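打印 | 电子邮件发送

新闻稿

放下就好，不必说明理由：Foltville 推出“托盘一张”桌面收纳法

（Foltville，十二月）本地整理工作室 Cherkaoui 宣布，其酝酿已久的家庭收纳课程“托盘一张”将于本月向公众开放。课程共6次，每次2小时，晚上7点开始，地点在工作室临街的那间屋子。学员需要自备一只托盘，以及家里某张已经看不出原来颜色的桌子的回忆。

工作室创办人 Siobhán Hennessy 承认，这门课的内容用一句话就能讲完：桌上的东西，进托盘；托盘装不下的，离开桌子。“剩下的十一个多小时，我们用来处理大家对这句话的意见，”她说，“意见一向很多。”

Hennessy 入行前在一家灯具店管库房，据她回忆，那里每样东西都有编号，唯独剪刀永远找不到。她后来开办工作室，替人整理厨房、书房和玄关，渐渐发现客户打电话来时说的是“我家太小”，上门一看，房子并不小，只是餐桌已经改行做了仓库。钥匙、药盒、没拆的信、拆了一半的信、去年的挂历、一颗不知从哪件大衣上掉下来的扣子，各自占着一块地方，谁也不肯先走。

“托盘一张”针对的正是这类桌子。按照课程安排，第一晚不整理任何东西，学员只需把自家桌面画下来，凭记忆画，画完带回去对照。工作室提醒，这一步容易引起家庭争论，建议避开晚饭时间。第二晚讲托盘的挑选：要有边，边要高过一枚硬币立起来的高度；四角最好是圆的，方便擦；颜色要浅，深色桌面配浅色托盘，东西在里面还是在外面一眼可辨，想赖也赖不掉。

第三晚和第四晚是整个课程里最吵的部分。学员两人一组，一人负责把物件逐个放进对方的托盘，另一人负责解释它为什么该留下。解释时间为9秒，超时即视为放弃。试讲期间，一位学员为一只缺盖的糖罐争取了三次延时，理由分别是祖母、气候和投资。糖罐最后留下了，里面现在装着回形针。

负责这两晚的讲师 Jarosław Grabowska 原本教木工，说话慢，动作更慢。他的看法是，多数人放东西放得太快，手一松，心思已经到了隔壁房间，于是眼镜在冰箱上，遥控器在面包筐里。他要求学员每放一件都要看着它碰到盘底。“听起来像冥想，”Grabowska 说，“我收费比冥想便宜。”

第五晚的主题是“边上的东西”，专门讨论那些既不肯进托盘、又不肯走的物件，例如充电线，以及一切被主人称为“马上要用”的东西。工作室为此准备了一只纸箱，箱子上写着“马上”。到第六晚开箱，里面的东西若没有人问起过，就由主人自行带走，去处自便，桌子除外。

在工作室看来，托盘最大的好处在于它有限。抽屉可以再塞一塞，柜子顶上永远还有一点地方，唯有托盘满了就是满了，再添一件，总有一件要滚出去。圆的东西尤其如此。课程为此单独留出半小时讲圆的、滚的、立不住的物件该怎么摆：先放，后松手，靠着盘边放，不要指望它自己停在中间。
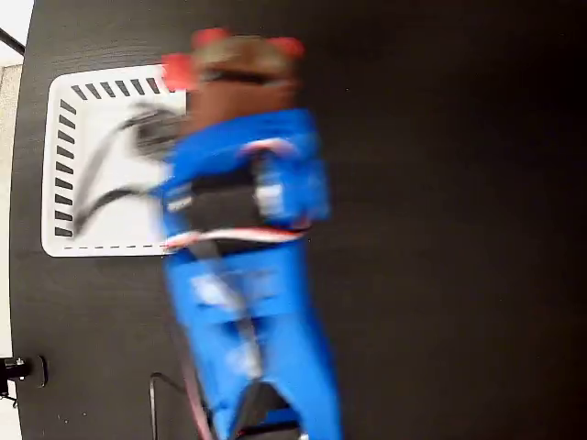

练习用的桌面也经过一番取舍。Hennessy 起初想用浅木色，觉得温馨，后来换成了黑色，理由是黑色藏不住灰，也藏不住懒。白托盘往上一搁，界线清清楚楚。有试讲学员抱怨这种搭配看久了像在下棋，Grabowska 答复说，下棋的人至少知道自己的棋子在哪儿。

课程教材由小型出版社 Trindero 印制，全册10页，其中两页空白，供学员记录自己舍不得的东西。Trindero 方面原本建议加厚一些，以便定价体面，工作室没有同意，认为一本讲少放东西的册子若是太厚，学员回家后第一件事就是给它找地方。册子的尺寸恰好放得进一只普通托盘，但工作室不建议这样做。

首期课程结束后，工作室计划把同样的内容带到邻镇 Barnov，在当地图书馆的阅览室开设周末班。那里的桌子比较长，Hennessy 表示有些期待，也有些担心。“长桌子的人总以为自己还有余地，”她说。

报名者须年满十六岁，夫妻或室友可一同参加，但不会被分在同一组，这是试讲第二晚之后加上的规定。托盘请自带，材质不限，蛋糕盘不算，烤盘视情况而定。忘带托盘的学员可向工作室借用，下课时归还，归还时请清空。

课程名额及费用可到 Cherkaoui 工作室前台查询，前台上只有一只托盘，登记表在托盘里。如果不在，请稍等，有人正在找。

媒体联络：Cherkaoui 整理工作室，Siobhán Hennessy
采访请提前预约，上午10点以后为宜。拍摄桌面须经桌子主人同意。

打印本页 | 用电子邮件转发给朋友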